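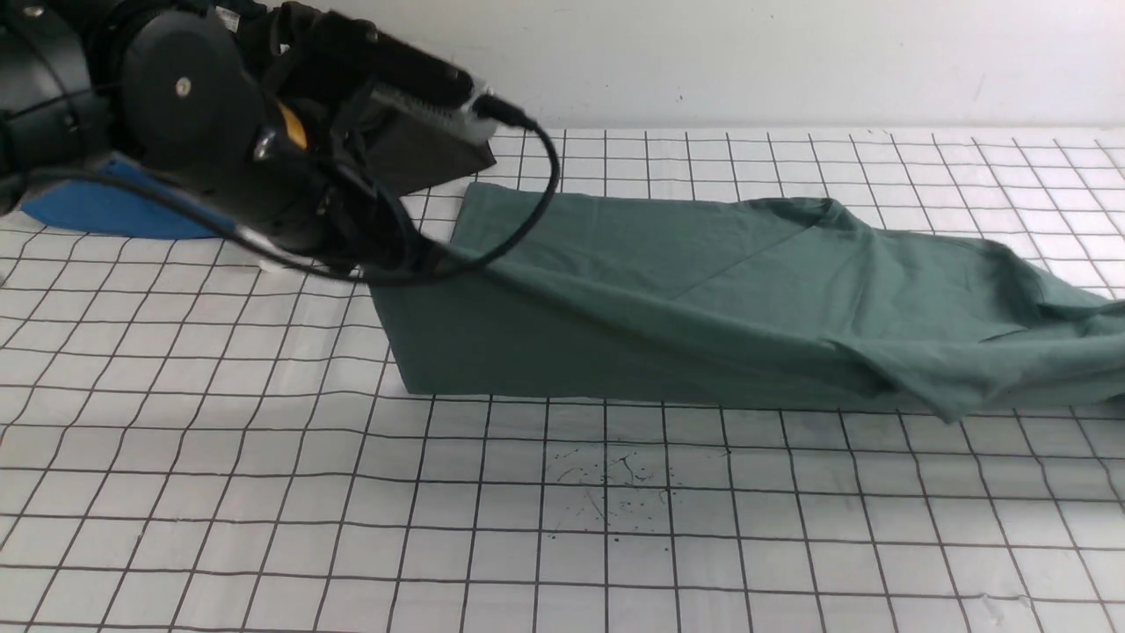
October, notebook 3, folding table

Started at 9 with the dark green one again. I think it is the best garment we have for practice, the cloth keeps a line when you press it with the side of the hand. The gray ones from Fidholm are too soft, they open by themselves and after a minute you do not know anymore where the fold was.

Method of this morning, so that Mathis can repeat it:

Lay the garment flat with the long side parallel to the printed lines. Smooth from the middle to the outside, with the flat hand, no pulling. First fold in the long direction, bring the far edge to the near edge. Do not press yet. Look at the near edge against the grid line. If it is straight, press. If it is not, open everything and begin again, it costs less time than correcting with the fingers.

The problem is still the near edge. It wants to stand up from the table and the whole thing becomes a kind of wedge. Clotilde says this is the seam that is inside and makes thickness, and that we should move the first fold a little away from it. I tried with one grid square of distance. Better, but then the corner at the end comes out diagonal. A square end is what we want for the stack. I don't know yet which defect is worse. For a pile of two or three shirts the wedge is worse, I would say, the pile leans after the second one.

Tried also with the steam from the small Urkier iron before folding. The cloth lies more flat, yes, but it takes too long and the table top gets damp and the next garment sticks a little. Stopped this. Fabrice wants to try it again with less water – he can do it on his own table please.

To check: the care label of the green one is gone. Ludivine has the purchase list, the order is number 2148 and the composition should be written there. If it is full cotton I would like to buy the same again in a lighter color, on the dark one it is hard to see a weak fold line. I had to bend down to the level of the table to find mine.

Weight for pressing: the 200 g block is not enough for the thick side. Ask Ginette if the heavier one came back from Stellwood.

After lunch, 14:30. Repeated the long fold with the distance of half a square, not one. The end is less diagonal and the edge lifts less than in the first trial of this morning. I keep half a square for now. Mathis please use this value also, and write in the margin if you change it.

Not done: sleeves tucked before or after the long fold. Clotilde does before, I do after.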